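Help Board > Book Promotion > Giveaways > Entry Rules
2 min read

Extra entries not counted in anthology giveaway

Bianca Cârstea
I run a giveaway for Vakoris, a horror anthology with 27 stories. Readers get one entry for the newsletter and 2 more for visiting a contributor's blog. The visits show up in the log, but the entry total stays at 1. The contest closes in September. Is there a setting I missed?

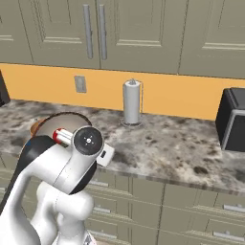
The widget is Traltent, free plan. Bonus entries are switched on.

Dorin Rusu
Check the order of the tasks. A bonus task placed above the required one is logged but not scored. Move the newsletter task to the top, save, then run a recount – totals can take 30 minutes to refresh.

Benedita Esteves
Same thing happened with mine, I just picked the winner by hand.

9 comments · 2 shares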